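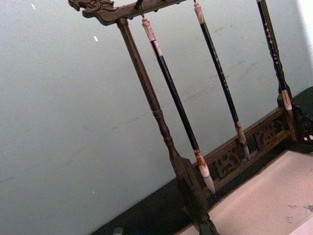
List: arm-users
Subject: Re: Gripper drops open after protective stop (was: brush pick failures)
From: Saimi Kiiskinen
Date: February 14, 2023

Hi all,

Replying to the list so this ends up in the archive. The short version is that we found the cause, it was partly ours and partly the way the gripper is wired by default, and anyone using the same tool changer should check theirs before picking up anything breakable. The message I'm answering is quoted in pieces below.

> We have an Erkton gripper on the Laaksonen arm, the older controller. When the
> arm trips on a force limit, the fingers sometimes let go of the part. It
> doesn't happen every time. Has anyone else seen this? The manual says the
> fingers hold position on a stop.

Yes, same combination. In our case the task is taking calligraphy brushes off a hanging stand and putting them back on. The stand is the heavy dark kind with a carved crossbar and a dragon head at the end, and the brushes hang down beside a turned post. The clearance is tight on that side. If the approach is off, the finger touches the post before it reaches the shaft and the force limit trips. That part is normal and we expected it.

What we didn't expect was the release. We logged 70 attempts in October and had 18 protective stops. In 6 of those the fingers opened after the stop. A brush was already in the fingers in 2 of them, and both went to the floor. One landed on its cap end and the cap cracked. The other was fine.

> Is it the software or the wiring? I went through the program and there is no
> open command anywhere near the stop.

Same here, and I lost a lot of time on that. The program is not sending anything. On a protective stop the controller keeps tool power on, so the fingers hold. If somebody clears the stop from the pendant and the tool output has been set up to return to its default on restart, the output goes low for a moment. The gripper reads low as "open" on that input. The fingers begin to move, and whether they let go of the part depends on how far they get before the program writes the output again. With a thick part you may never notice it. With a thin round shaft it takes very little movement.

So the release was never at the stop. It was at the reset. We had been writing down "dropped on stop" because the person at the pendant was looking at the pendant and heard the brush land.

> We turned the force limit up and it got better. Is that safe to leave?

Please don't leave it. We did the same thing for a while and I regret it. It got better only in the sense that there were fewer stops and so fewer resets. With the limit up, the arm pushed the whole stand along the table before it tripped. The stand is heavy at the base, but it can still tip if you push it high up near the crossbar. We have people reaching in to hang the brushes back on their hooks, so a higher limit is the wrong direction for us and probably for you.

The changes we made, in the order we made them:

1. Force limit back to the original value.

2. Tool output set to keep its last state on restart. On our controller this is in the I/O setup under the tool page. It is a separate setting for each output, and the one we needed was the second one, which was still at default. Check them all.

3. The gripper input polarity flipped in the Erkton configuration tool, so that low means "hold" and opening needs a high signal. You then have to change every open and close call in the program. I missed one in the homing routine and the fingers closed on nothing at startup. No harm done, but run it slowly the first time with your hands away.

4. A hold check after every reset. The program reads the finger position before it moves. If the value has changed since the stop, it waits for somebody to confirm.

5. Approach moved so the arm comes in from the side away from the post for the brush nearest to it. The others were never much of a problem.

Number 3 matters most if you ever lose the signal cable. With the old polarity a broken wire opened the fingers. I unplugged ours on the bench with a pencil in the gripper and the pencil fell straight out. After the change it stayed put.

One thing I haven't solved. The brushes are different lengths, and the longest one has its tip hanging down in front of the base carving. After a stop the arm backs off along the approach direction, and if it is still holding that brush the bristles can drag over the carving. It hasn't damaged anything that I can see, but I would like it to lift first and then back off. The recovery move in the Grorkumon package doesn't seem to take a custom path. If anyone has got around that without writing their own recovery, please post it.

> Did you report it to the vendor?

I sent the logs and the pencil test to support in Gistorholm. They confirmed the output behavior and said it is working as designed. They agreed that the manual should say what happens on restart as well as on stop. I don't have a date for a new version of the manual, so for now I'd treat that page as incomplete.

I can send the I/O settings and the hold check to anyone who wants them. They are for the older controller only. I haven't tried them on the new one and the tool page looks different there, so don't load the file blind.

Also, if you have old notes that say "dropped on stop," go back and see who cleared the stop and when. Ours made a lot more sense once we lined up the times.

Saimi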